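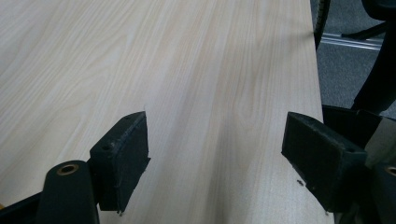 ホーム 事業案内 ニュースリリース 採用情報 お問い合わせ

読了時間:2分

2018年2月24日
株式会社バウティスタ

帽子の整理・保管サービス「Letovine」、Pallholm作業室で受付を開始

衣類と服飾小物の保管業務を行う株式会社バウティスタは、ダーカム(Dirkham)地区の作業施設「Pallholm」において、家庭にある帽子の仕分け、点検、軽い手入れ、保管をまとめて引き受ける新サービス「Letovine(レトヴィン)」の受付を開始します。料金は一箱あたり4000円(税込、往復送料別)です。箱に入る範囲であれば、帽子の種類や状態は問いません。

■サービス開始の経緯

当社はこれまで、コートや着物など、季節ごとに入れ替える衣類の保管を中心に事業を行ってきました。衣類の箱には、帽子が一緒に入れられて届くことが少なくありません。従来の規定では帽子は保管の対象外で、形を崩さないように別の袋に移したうえで、そのまま返送していました。

昨年11月、保管サービスを利用中のお客様に、家庭での帽子のしまい方についてアンケートを行い、253件の回答をいただきました。自由記述欄には、玄関のフックに重ねて掛けている、クローゼットの上の棚に積んでいて下のものが取り出せない、家族の誰が使っているのか分からなくなった、といった内容が並びました。つばのある帽子は平らな引き出しに収まらず、かといって箱を一つずつ用意する場所もないという声もありました。

この結果を受けて、帽子だけを扱う作業手順をあらためて作り、Pallholmの一室を受付と点検の専用室に改めました。

■対象となる帽子

お預かりできるのは、布製のキャップ、ハンチング、ベレー帽、ニット帽、バケットハット、フェルト帽、麦わら帽子などです。メーカーや購入時期による制限はありません。洗濯表示が取れているもの、内側の汗止めが傷んでいるもの、留め具の一部が欠けているものも受け付けます。

次のものは対象外です。

・ヘルメットなど、頭部の保護を目的とするもの
・電池や照明が組み込まれたもの
・カビが広い範囲に出ているもの
・羽根や生花など、折れやすい装飾が外側に付いたもの

対象外のものが箱に入っていた場合は、ほかの帽子と分けて包み、返送時にお戻しします。点検の途中で対象外と判断したときも同じ扱いとし、その分の手入れは行いません。

■作業の流れ

お申し込み後、組み立て式の専用箱をお届けします。箱の中には仕切り用の厚紙、薄紙、記入用の用紙が入っています。お客様に行っていただくのは、帽子を箱に入れ、用紙にお名前と、残したいもの・迷っているものの別を書いて発送することまでです。迷っているものについては、その場で決めていただく必要はありません。

Pallholmに届いた箱は、受付台で開け、一点ずつ番号札を付けます。続いて作業台の上で外側と内側を確認し、所定の記録用紙に書き込みます。確認するのは、生地の擦れ、色あせ、縫い目のほつれ、通気用の穴まわりの傷み、つばの反り、汗止めの汚れです。黒や紺の布製キャップではほこりや毛羽が目に付きやすいため、点検の前にブラシをかける手順を入れました。

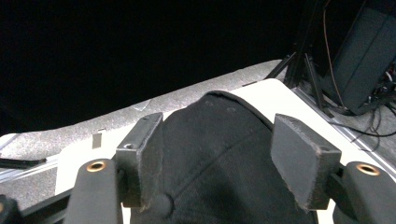
黒い布製キャップのクラウン部分。縫い目の状態も点検の項目に含まれます。

点検を終えた帽子は、素材と形で分けます。ニット帽のように折りたたんでも差し支えのないものは薄紙を挟んで重ね、キャップは後ろの調整部分を閉じた状態で、クラウンの内側に丸めた薄紙を入れます。前の面に芯が入っているキャップは、芯を折らずに前後をそろえて並べます。フェルト帽と麦わら帽子は、つばを浮かせる台紙に載せて一点ずつ包みます。

仕分けの結果は一覧にしてお客様にお送りします。一覧には番号、種類、色、点検で気付いた点を記載します。お客様は一覧を見ながら、保管を続けるもの、手元に戻すもの、手放すものを選ぶことができます。ご返答をいただくまでは、すべての帽子をそのまま保管します。当社の判断で処分することはありません。

■手入れの範囲

料金に含まれる手入れは、ブラシがけ、粘着テープによる毛羽取り、汗止めの拭き取り、軽い型直しです。水洗いとドライクリーニングは基本の作業には含まれません。ご希望の場合は、点検後に別途お見積もりを差し上げます。

ほつれの補修については、表に響かない短い箇所に限り、同系色の糸で留めます。刺しゅうやワッペンの周囲、革の部分、つばの芯の交換は行いません。補修を望まれない場合は、記入用紙の該当欄に印を付けてください。使い込んだ風合いを残したいというご要望にも、この欄で対応します。

型直しは、しわを伸ばし、折れた部分を手で整える程度のものです。長く押しつぶされていた帽子では、元の形に戻りきらないことがあります。

■作業室について

専用室の改装にあたっては、家具の入れ替えを最小限にとどめました。受付と点検には、明るい木目の天板のテーブルを使用しています。色の濃い帽子を置いたときに輪郭が分かりやすく、糸くずが落ちてもすぐに見つけられることから、以前から施設にあったものを引き続き使うことにしました。床はグレーのカーペットです。

細部を見る工程では、白い板を下に敷きます。黒いキャップの縫い目や穴のまわりは、白い面の上に置いたほうが確認しやすく、取れかけた糸も見分けがつきます。板は汚れを拭き取ってから次の帽子に移る決まりとし、色移りのおそれがある新しいデニム地などは、薄紙を一枚重ねた上に置きます。

テーブルの上に同時に出す帽子は、一つの箱に入っていた分だけとします。別のお客様の帽子と混ざらないようにするための取り決めで、作業の途中で席を離れる場合は、番号札の付いた状態で元の箱に戻します。昼の休憩の前後にも同じ確認を行います。

保管庫は作業室と同じ建物の中にあり、温度と湿度を毎日記録します。直射日光の入る窓はありません。棚の割り当ては箱単位で、ほかの衣類をすでに預けているお客様の場合も、帽子の箱は帽子用の棚に置きます。

■試験運用の結果

本サービスの開始に先立ち、既存のお客様のうち51世帯にご協力いただき、試験運用を行いました。期間中に出た意見をもとに、二つの点を変更しています。

一つは専用箱の形です。当初の箱は浅く、クラウンの高い帽子を入れるとふたが浮くことがありました。現在の箱は深さを増やし、代わりに仕切りの厚紙を抜き差しできるようにしています。キャップが多いご家庭では仕切りを外し、つばの向きをそろえて重ねて入れることもできます。

もう一つは一覧の書き方です。試験運用では「良好」「要補修」などの区分だけを記載していましたが、どの部分がどう傷んでいるのか分からないとのご指摘をいただきました。受付開始後の一覧では、場所と状態を文章で記載します。たとえば「右後ろの縫い目に短いほつれ」「汗止めの前側に変色」といった書き方になります。

なお、似た黒いキャップが同じ箱に複数入っている場合、一覧の文字だけでは区別がつきにくいという意見もありました。番号札を付けた写真の添付を希望される方には、一覧と一緒にお送りします。追加の料金はかかりません。

■担当者のコメント

Pallholmで作業手順の作成を担当したトレラ・アセファ(Tolera Assefa)は、次のように述べています。

「帽子は一つひとつが小さいので、家の中ではどこかのすき間に置かれます。試験運用で届いた箱を開けると、買ったことを忘れていたという帽子がよく入っていました。全部をテーブルに出して種類ごとに並べるだけで、どれが重複しているかはだいたい分かります。私たちの仕事の大半は、その並べる作業と、並べた結果を正確に書いてお返しすることです」

「手放すことを勧めるサービスではありません。一覧をご覧になって、全部残すという返事をくださったお客様もいました。その場合は全部を同じように包んで棚に入れます」

■お申し込みと料金

申し込みは当社ウェブサイトの受付ページ、またはPallholmの窓口で承ります。窓口に帽子を直接お持ちいただく場合も、専用箱への入れ替えをお願いしています。箱は窓口に用意があります。

基本料金の4000円には、専用箱、点検、基本の手入れ、一覧の作成、一シーズン分の保管が含まれます。保管の延長は、期間が終わる前に当社からご案内をお送りし、ご返答に応じて手続きをします。返送は箱単位のほか、一点から受け付けます。一点のみの返送では、つばの形に合わせた小型の箱を使用します。

一世帯で一度にお申し込みいただけるのは2箱までです。受付開始後しばらくは、箱の到着から一覧の発送までに通常より日数がかかる場合があります。

手放すことを選ばれた帽子は、状態に応じて当社が引き取ります。引き取りの料金はかかりませんが、買い取りは行っておりません。お名前の刺しゅうや記名があるものは、その部分を取り除いてから次の工程に回します。

■今後の予定

手袋、マフラーなど、帽子と同じ場所にしまわれることの多い小物についても、取り扱いの可否を検討しています。現時点で開始の時期は決まっていません。これらの品が帽子の箱に入っていた場合は、点検をせずに袋に入れてお返しします。

Pallholmの作業室の見学は、事前のご予約により受け付けます。作業中の帽子が見える位置にはお入りいただけないため、点検の様子は、当社が用意した見本の帽子でご覧いただきます。

■本件に関するお問い合わせ

株式会社バウティスタ Pallholm作業室 Letovine受付係
当社ウェブサイトのお問い合わせページよりご連絡ください。報道関係の方は、件名に「Letovine取材」とご記入ください。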